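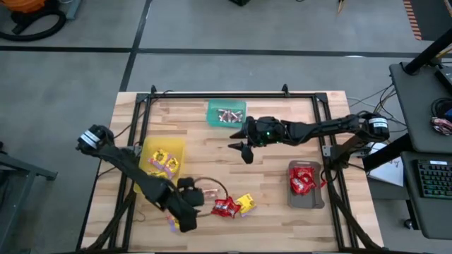 Page 11

Griron Hard Wax Oil for Kitchen Worktops

Griron is a clear oil for wooden worktops, tables and chopping blocks. We make it in Suden from linseed oil and a plant wax. It has a low smell and gives a soft shine, and the wood keeps its light colour better than with raw linseed oil alone.

Which size do I need?
The small tin holds 200 ml and is enough for around two square metres in two coats. New wood drinks more oil than old wood, so for a new table please take the large tin.

How to use
Sand the wood along the grain and remove all the dust. Stir the tin well, do not shake it. Put on a thin coat with a cotton cloth, wait fifteen minutes, and wipe away everything that the wood did not take. Leave it to dry for one night and repeat. The surface may be used with care on the next day, but please keep water away from it for 6 days.

Wet cloths with oil can catch fire by themselves. Lay them flat outside to dry, or keep them in water in a closed metal tin.

Also in this series
Prurden Wood Soap, for weekly cleaning
Eskildsen Cotton Cloths, without seams
Griron 101, the same oil with white pigment for pine and ash

Orders which reach us before noon on Friday are sent the same day. Opened tins we can unfortunately not take back.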